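Subject: Re: [kuvura-users] 59 out of 100 clean grasps with the new planner
Date: 23 Jan 2025

> We swapped the old heuristic for the Zerance grasp planner and
> reran the clutter test. 59 of 100 grasps came back clean, with
> no tuning on our side. I think we should make it the default in
> the next release and drop the old code path.

I'd hold off on dropping anything.

59 is a fine number if I know what it's 59 of. The log attached to the first post has the planner's own score in the "success" column. That is the planner grading its own homework. Did somebody check the gripper after each lift, or did the script just see the fingers stop short of fully closed? The old heuristic got marked down in October for exactly that, and I don't see why this one gets a pass.

My other problem is the objects. The Fullska set is all boxes and cans with nice matte sides. My bench doesn't look like that, and I doubt yours does.
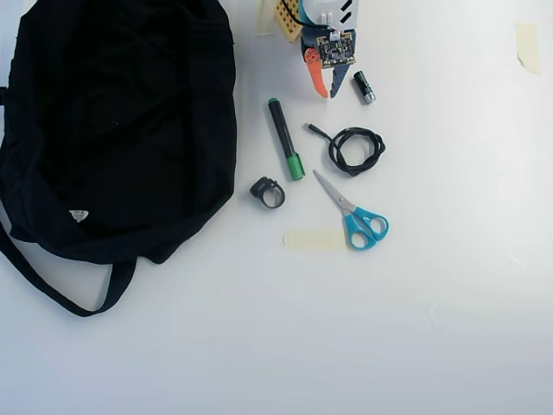 Bag, strap, cable, scissors, marker, tape on a white top.

Try segmenting that. I'd like to see what the planner does with a black strap that makes a wide loop away from its bag. Is that one object or two? Does the inside of the loop count as free space? The coiled cable has the same trouble on a smaller scale. And the tape is stuck to the table, so any grasp proposed on it is wrong, however high it scores.

I ran 8 layouts of this sort through the Paewai simulator with the release candidate. In 7 of them the top-ranked grasp was on tape or in the middle of a loop. Granted, the simulator is bad at cloth and I wouldn't publish that. But it's enough for me to say no to a new default.

What would change my mind:

- the raw logs, with a success flag that doesn't come from the planner
- the old heuristic run on the same layouts, same seeds
- a "no grasp" output, so it can decline when all it sees is tape

Until then please leave it behind the config flag. The old path is ugly, but I know how it fails and can work around it. I can send my layout files if anyone wants to rerun them.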